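社区舞蹈与认知健康项目中期进展报告

提交对象:Losano 基金会社区健康资助部
执行单位:Ullden 舞蹈与运动中心
报告人:Mawar Harahap(项目负责人)
提交日期:2021年2月10日

一、报告期内总体情况

本项目面向六十岁以上、平时很少运动的社区居民,开设以学习新动作组合为主的舞蹈课程,并在课程前后进行简单的记忆与平衡测评。本报告涵盖项目启动至今的工作,包括开班、教学、测评、人员、经费使用和下一阶段安排。

与资助申请书相比,报告期内有两项较大的调整。一是受疫情影响,原定全部在教室进行的课程改为线下小班与线上直播并行。二是原计划邀请外地编舞老师驻点授课,现改为由本中心教师自行编排,外地老师只在线上审看动作组合。两项调整均已在季度沟通中向贵基金会说明,预算总额没有变动。

目前共有9个班在运行,学员年龄以六十五岁至七十五岁为主。报名登记表累计收到400份,其中一部分居民因健康状况、时间冲突或没有上网条件未能入班,我们保留了他们的联系方式,下一轮开班时优先通知。

二、课程开展

每班每周上两次课,每次一小时。课程结构固定为热身、复习、学习新组合、连排和放松。热身以肩颈、踝关节和脊柱活动为主,十分钟左右。复习部分只跳上一节课教过的内容,不加新动作。新组合每次控制在四个八拍以内,先教脚步,再加手臂,最后合音乐。

开课初期我们对学习量估计偏高。第一周的教案安排了六个八拍,多数学员脚步可以跟上,一加手臂就全部打乱,有几位学员课后表示不想再来。教师组随后把每次的新内容减少到原来的三分之二,并把方向变化推迟到第三周以后。调整后课堂气氛明显放松,原先想退出的学员大部分留了下来。

音乐方面,前期使用的节奏普遍偏快,后来换成中速的老歌和华尔兹。学员自己推荐了不少曲目,教师从中挑选节拍清楚、前奏不太长的使用。有两个班的学员提出想学踢踏,考虑到膝关节负担和地板条件,暂未安排,只在坐姿课里加了一些脚跟脚尖的敲击练习,反应不错。

坐姿课是报告期内新增的内容,申请书中没有列入。起因是部分学员膝盖或髋部不适,站立时间稍长就需要休息。坐姿课沿用同一套手臂组合,脚步简化为点、踏、开、合,同样要求记忆顺序和左右变化。教师反映,坐姿课对记忆的要求并不比站立课低,因为没有移动路线可以借助,学员只能靠数拍子和听音乐来记。

线上课程的主要困难在于镜像方向。教师面对镜头示范时,学员分不清应当跟左手还是跟右手,问得最多的也是这个问题。我们试过让教师背对镜头,也试过使用镜像画面,最后统一为:教动作时背对镜头,连排时面对镜头并做镜像。教师左手腕戴一条彩色腕带,口令里直接喊颜色,不喊左右。

课堂之外,每个班都留有简短的家庭练习,每天五到八分钟,内容就是当周的一个组合。我们建议学员在做家务的间隙练,例如等水开的时候站在厨房台面旁边,一手可以扶台面,脚下走步子。有学员回馈说,这比专门腾出时间练习容易坚持。

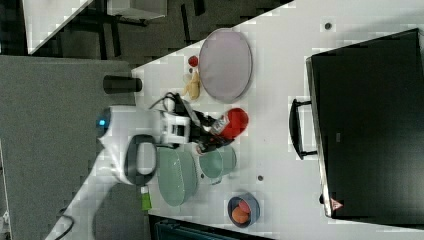 配图一:台面上的香蕉、盘子和侧躺的杯子

家庭练习的完成情况由学员自己在卡片上打勾,每两周收一次。卡片回收率线下班较高,线上班较低。线上班的学员需要拍照上传,有些人不会操作,有些人拍了忘记发。目前的做法是由助教打电话询问并代为填写,工作量偏大,下一阶段需要换一种办法。

出勤方面,线下班总体稳定,缺勤集中在降温和下雨的日子。线上班在开课后第三、第四周出现过一次明显下滑,与部分社区集中办理其他事务有关,之后有所回升。晚间班的出勤不如上午班,教师认为主要是学员晚上要照看孙辈和准备晚饭。春季排课时拟取消一个晚间班,并入上午。

三、教师与助教

项目现有主教教师四人,助教五人。主教教师都有成人舞蹈教学经验,但此前教老年学员的时间不多。为此安排了14小时的岗前培训,内容包括老年人常见的关节与血压问题、跌倒时的处理、口令表达、分解动作的顺序,以及怎样判断学员是跟不上还是不舒服。

培训由 Weronika Żak 主讲。她此前负责 Kurek 康复舞蹈工作室的教学,目前在本项目担任教学顾问,每月听课一次并给出书面意见。她的几条意见已经写入教案模板:一个组合里只改变一个要素;口令提前两拍给出;出错时不停音乐,让学员在下一个八拍重新进入;每节课最后一遍连排不作纠正。

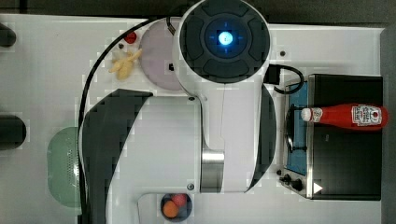

其中最后一条在教师中有过讨论。有教师担心不纠正会让错误固定下来。试行一个月后,我们比较了两个进度相同的班,一个班最后一遍不纠正,另一个班照常纠正,下一次课复习时两班的准确程度没有看出差别,前一个班的学员更愿意站到前排。班级太少,不能据此下结论,目前各班由教师自行决定。

助教流动比预想的频繁。报告期内有2名助教因个人原因离开,其中一人负责线上班的签到和设备调试,交接时间较短,当周的一次直播推迟了二十分钟。此后我们把设备连接步骤写成一页纸的说明,放在每间教室的控制台旁,任何一位助教都可以照着完成。

四、测评工作

测评分为三部分:动作顺序记忆、词语回忆、单腿站立和起坐。动作顺序记忆由教师示范一段四拍到八拍的简单动作,学员看两遍后重复,记录正确的拍数。词语回忆采用十个常用词,间隔五分钟后请学员说出。单腿站立和起坐在椅子旁进行,助教站在学员身侧保护。

测评的主要用途是观察学员在课程中的变化,并为教师调整难度提供参考。项目不具备诊断条件,也没有设置严格的对照组,我们在向学员说明时始终讲清这一点。有学员及家属询问跳舞能不能防止失忆,助教统一答复:已有一些研究在看两者的关系,本课程不作承诺,有记忆方面的担忧应当去看医生。

首轮测评在开课前完成,第二轮安排在第八周。第二轮中,线上学员的平衡部分没有做,原因是家中无人保护,存在跌倒风险。这部分数据缺失,年终报告中将单独列出,不与线下数据合并。
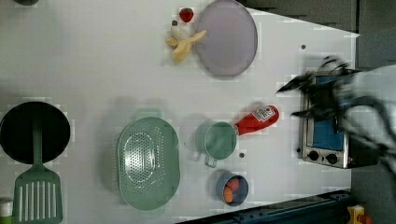
从已整理的结果看,动作顺序记忆的进步较为普遍,多数学员能够多记两到三拍。词语回忆变化不大,个别学员提高,个别学员下降,整体看不出趋势。起坐次数有小幅增加。单腿站立的个体差异很大,与当天的状态、鞋子和地面都有关系,第三轮测评将统一要求穿平底鞋,并在同一间教室进行。

需要说明的是,动作顺序记忆的进步可能有一部分来自对测评形式的熟悉。第三轮将更换动作内容,保持拍数和难度相近。新的动作由未参与授课的教师编写,授课教师事先不看。

测评记录目前使用纸质表格,再由助教录入 Tillo 登记系统。录入中发现过几处左右脚填反的情况,已经核对原表更正。今后每份表格由两人分别录入,不一致的地方再查原表。纸质表格锁在办公室文件柜内,项目结束后按照协议约定的期限保存。

五、安全情况

报告期内没有发生需要送医的事故。课堂上出现过几次头晕,均在坐下休息后缓解,教师当天通知了家属。有一位学员在转身时失去平衡,扶住了把杆,没有受伤。此后所有转身动作改为四拍完成一圈,不再使用两拍转身,靠墙的站位留给自觉平衡较差的学员。

线下教室每班限额减半,学员之间的站位用地贴标出,双人舞内容全部取消。原申请书中的双人舞单元改为隔空对舞,两名学员面对面站在各自的地贴上,做相互呼应的动作。这个单元原本只是替代方案,学员的评价却高于其他单元,恢复正常后我们打算保留一部分。

六、经费使用

截至本报告提交时,经费支出与进度基本相符,几乎全部集中在教师课酬、场地和线上设备三项。差旅一项因外地老师未能驻点,支出很少。经贵基金会同意,差旅余额的一部分转入线上设备,用于购置收音话筒和补光灯。购置话筒之后,学员反映听不清口令的情况基本消失。

场地费用略高于预算。限额减半后,同样人数的学员需要更多课时,教室使用时间相应增加。场地方给予了一定折扣,差额由本中心自筹部分承担。印刷费有结余,线上班的教案和练习卡大多以电子形式发放。

详细收支表、票据目录和课酬签收单随本报告一并报送。其中一张音响维修票据抬头有误,已联系对方重开,收到后补交。

七、存在的问题

男学员偏少。各班男学员多的有三四人,少的一人也没有。与几位男性居民交谈后了解到,他们对“舞蹈”这个名称有顾虑,也担心动作记不住。下一轮招生的通知中将增加试听课,名称暂不更改。

学员水平开始拉开。同班学员中,有人已经能够自己连排整段,有人仍需要逐句提示。分班会打散已经形成的同伴关系,多数学员不愿意。现在的办法是同一组合准备两种手臂,学员自选,教师在课上不作评价。

线上课的同伴交流较少。线下班的学员课前课后会聊天,互相提醒动作;线上班下课后就各自离开。我们从上个月起在直播结束后多开放十五分钟,不安排内容,参加的人时多时少。

家庭练习的卡片如前所述,回收和录入都费人工。拟改为每周课上用两分钟口头登记,由教师当场记下,不再要求拍照上传。
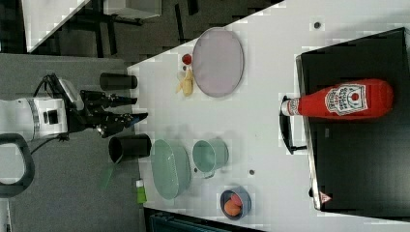 八、下一阶段安排

第三轮测评定于4月进行,线下学员完成全部三部分,线上学员中愿意到场的,由中心分时段接待。测评前一周向学员发放说明,提醒穿平底鞋、带眼镜和水。

课程方面,下一阶段将引入较长的组合,由前期学过的四个短组合连接而成,学员不需要记忆新的单个动作,重点放在衔接和顺序上。每班在阶段末录制一段连排,只供学员本人和教师回看,不对外发布。不愿意出镜的学员可以站在镜头以外一起跳。

人员方面,拟补充助教,优先考虑能够同时负责线上签到的人选。Weronika Żak 继续每月听课,并增加一次坐姿课的专项指导。坐姿课教案整理完成后,连同音乐目录一并提交贵基金会备案。

另有一项事宜请贵基金会考虑:如春季线下限额仍不能放开,场地费用将继续高于预算,我们希望将差旅剩余部分全部转入场地一项。书面申请和测算表已附在报告之后,请予批复。

报告中的数据和文字如需核对,请直接与 Mawar Harahap 联系。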